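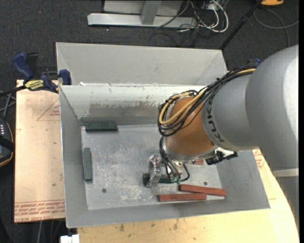
Figure 4.1 Green and reddish-brown blocks in an open metal bin. Note the scratches on the floor.

CHAPTER 4
Bins, Blocks and Loose Parts

In this chapter
What a bin is for
Loose, stacked and nested storage
Reading wear on a bin floor
Fill level and how to set it
Key terms: bin, tote, loose fill, orientation, dead corner, wear patch

Start with the floor of the bin. Most students look at the parts first. Fine, but the floor has the history. Bare gray metal in Figure 4.1, pale scratches all over, thickest at center left and under the gripper. Scratches don't carry dates. They show where metal has been rubbed or struck, and that is enough to start asking questions about where parts land and where they get dragged.

Now the parts. Long blocks, two colors, no stack, no rows. A green one lies against the far wall, another runs lengthwise along the left wall. Two of the red ones nearly meet end to end toward the front. This is loose fill — parts put in a container with no fixed place and no fixed direction. Cheap to load. Slow to count, slow to pick.

Myrtle Hutchins ran the parts room at Winddale for years and taught the first version of this course. Her rule was short: "Store it the way you want to pick it up." She had 381 bins on the books when she started and a paper card for each one. Half the cards were wrong by October. The bins were fine. The trouble was loose fill in places that should have had dividers, so people guessed at the count and wrote down the guess.

4.1 Why walls matter

A part in the open can be reached from any side. A part against a wall loses one side. Push it into a corner and it loses two. We call that a dead corner, and every square bin has 4 of them. Long parts are worse than short ones here, they tend to settle flat along a wall and stay put. Look again at the green block on the left side in the figure. Lengthwise, along the wall. Anyone picking it has to think about the wall first.

Ways to deal with it:
Sloped inserts along the long walls.
A shallower bin.
Fewer parts per fill. Often the best answer and the least popular one.

4.2 Mixed bins

Two kinds of part in one bin is a mixed bin. Color helps if the colors are far apart. Dark green and reddish-brown are easy enough in good light, less easy in a dim aisle, and some workers can't tell them apart at all. Never let color be the only mark. Tillman learned this with an order of 1,602 spacers, sorted by color alone on the night shift, and 900 of them had to be sorted agian by hand.

The Gerus method (section 4.5) adds a notch or a stamp to each part type. The Imine method uses a seperate tote inside the main bin. Both work. Both cost time at loading. We compare them later in the chapter.

Before you go on
Find a bin, drawer or crate with loose parts in it. Sketch it from the top, walls first. Mark every part that touches a wall. Then empty it and sketch the wear on the floor. Keep both sketches — you will need them for section 4.3.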